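In Defense of Too Many Cushions

My neighbor in Eltbridge says that cushions are only dust with a cover. I disagree with him. A sofa without cushions is a bench, and for 17 years I sat on such a bench at my parents' home.
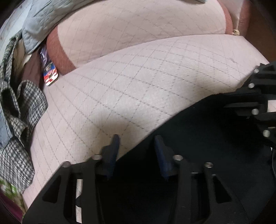

Quilted ones are my favorite, because the stitching keeps the shape. I shake them every evening, it takes 2 minutes. Also small things hide between them, and I find this pleasant. A home should have some places where things can get lost for a while.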